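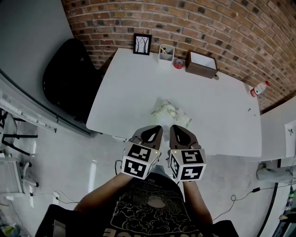 Participants wanted: evaluation of the Inodau hand-held gripper kit

Urngate is recruiting 44 adults for a paid evaluation of the Inodau kit before it goes on sale. The kit is a pair of hand-held grippers with marker cubes, used to record two-handed manipulation for robot training. Sessions take place at our Hadalham office and begin in August.

The work
Each participant completes 3 sessions of 50 minutes. Tasks are done at a table, one gripper in each hand, and cover soft and hard items: plastic bags, bottles, tape, pens, small boxes. After each session you fill out a short form on grip force, wrist strain, weight and trigger travel. Written comments are used in the review of the finger tips and handle.

Requirements
Age 18 or over
Full use of both hands
No wrist or shoulder injury in the past year
Able to stand for a full session
Short or close-fitting sleeves

Experience with robots is not needed. People who already own the earlier Arriaga kit may apply but will be placed in a separate group.

Payment
$239 on completion of all sessions. Partial participation is paid per session.

To apply, send your availability and dominant hand to the Urngate front desk, subject line "Inodau evaluation." Applications close 21 July 2019.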